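Clurker Silver Polish Cream: my honest take after a whole lot of tarnish

Posted May 18, 2020

I've been buying old silver plate for longer than I care to admit, mostly footed bowls, toast racks and the odd cocktail shaker, and I'm picky about what I put on it. Plate is thin! You rub too hard with the wrong stuff and suddenly you're looking at brass or copper on all the high spots, and there goes your resale value. So when a dealer at the Kincaid antiques fair told me she'd switched to Clurker cream, I bought 2 jars and spent most of April working through the backlog in my dining room.

First the good news. It's gentle. I tried it on the inside of a plain Rumusard sugar bowl (nothing special, I keep it for testing) and it lifted the yellow film with hardly any pressure. The gray-black stuff around the foot took a second go, but it came off, and the engraved initials stayed crisp. Older polishes I've used leave a pinkish crust down in every line and you end up picking at it with a toothpick for an hour. This one rinses clean under warm water, or nearly so. I did need a soft brush on the beaded rim.
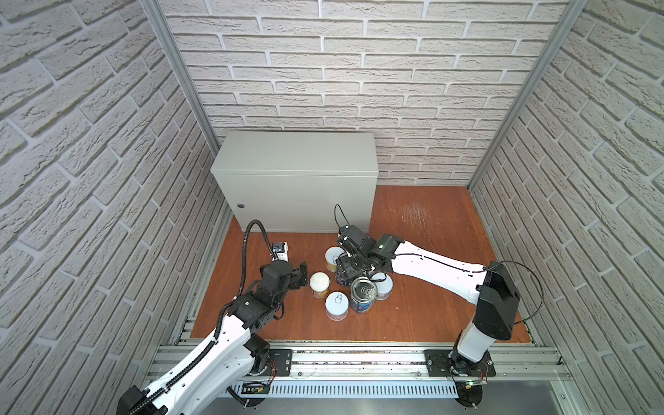 Cans on the floor, cabinet at the back.

The smell is mild, a bit like pencil erasers, and I could polish at the table without opening every window in the house. My hands felt fine afterward too, though I still wear cotton gloves for the final buff. Fingerprints on fresh silver drive me up the wall.

Now the not so good. The jar is wide and shallow and the lid has a really coarse thread, so if you don't get it on straight it dries out. My first jar had a hard ring of cream around the edge within days. You can loosen it with a few drops of water, but it never goes back to being quite as smooth, and I wouldn't use the gritty bits on anything you love. The sponge that comes with it is also pretty useless. I threw mine out and cut up an old flannel shirt. 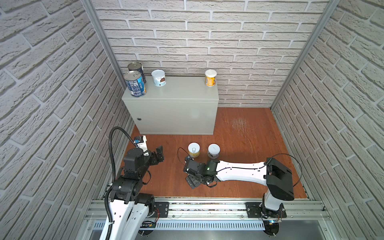
Brick-pattern walls and four cans up on the cabinet.

How does it compare with Drelano? I've used their foam for years, and for big flat things like trays and salvers I still think it's faster. You swipe it on, wait, rinse, done. But the foam strips the dark shading out of the recesses, and on a piece with chased flowers or shells that shading is half the charm. The Clurker cream lets you stop where you want to stop. I did a pair of candlesticks, one with each, and the foam one looked like it came out of a department store last week - shiny all over and kind of flat.

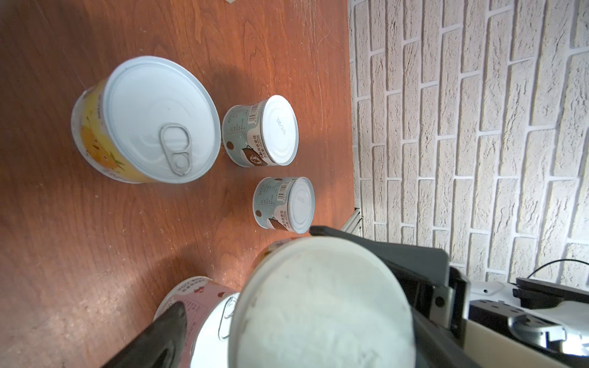
Price is where some of you will grumble. It's 8 dollars a jar, and a jar doesn't last long if you're doing a full tea set. I got one teapot, a creamer, a tray and a bunch of spoons out of mine before I was scraping the bottom. If you have a couple of pieces on a sideboard, though, it'll see you through a good long while (assuming you get that lid on straight).

I wouldn't use it on anything gilded inside, and please keep it away from ivory or wood handles. For ordinary plate and sterling I'm sold, and I've already ordered more. Four stars, and it would have been five with a decent lid.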